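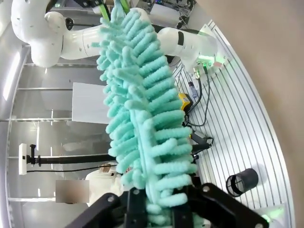

Home > Help and Guides > Setting Up

Part 3: Getting the Larnow air purifier going

Last updated 3 August 2025

Right, if you've followed Part 2 you should have the Larnow out of its box, the foam bits in a pile and the filter still in its plastic bag. I've set up three of these now (mine, my mum's and the one in the shop) and I got the first one wrong, so learn from me!

Before you start, you need a flat bit of floor and a socket within reach. Please don't use an extension lead. I did for a week in May and the plug got warmer than I liked.

1. Stand the unit with the Stokis panel facing you. The panel is the grey one with the slots, and the catch is at the top.

2. Press the catch and tip the panel towards you. It feels stiff the first time. Keep pressing, it does give.

3. Take the filter out of its bag. All of the bag, please, including the thin inner sleeve. I left the sleeve on mine and spent two days wondering why it hummed and did nothing.

4. Slide the filter in with the pull tab facing out. If the panel won't shut afterwards, the filter is back to front.

5. Click the panel closed and plug in. You'll hear one beep and the ring light goes white.

6. Hold the fan button until the light turns blue. It's now in Tanguy mode, the automatic one, and I leave mine there all year.

Note: The first hour smells a bit like a new car. Open a window and go and have a cup of tea.

Caution: Unplug it before you open the panel, every time. The fan carries on spinning for a little while after you switch off, so keep fingers and long hair well away.

Connecting the Lovis app (skip this if you're happy with buttons)

7. Turn on Bluetooth on your phone and open the app.

8. Tap Add, then type in the pairing code, which is 363 on every unit unless you've changed it.

9. Wait. Mine took 39 seconds and looked frozen for most of them. Don't close the app, or you'll be back at step 7 muttering like I was.

Looking after it

Every 14 days, dust the slots on the front panel with it still closed, top to bottom. No sprays and no wet cloths, as the damp gets through to the filter and then it pongs.

The filter light comes on after 200 days of use. Once you've fitted a new one (same as steps 2 to 5), hold the reset button until it beeps twice. If you only get one beep it hasn't taken, so hold it again for longer.

Next: Part 4, Timers and night mode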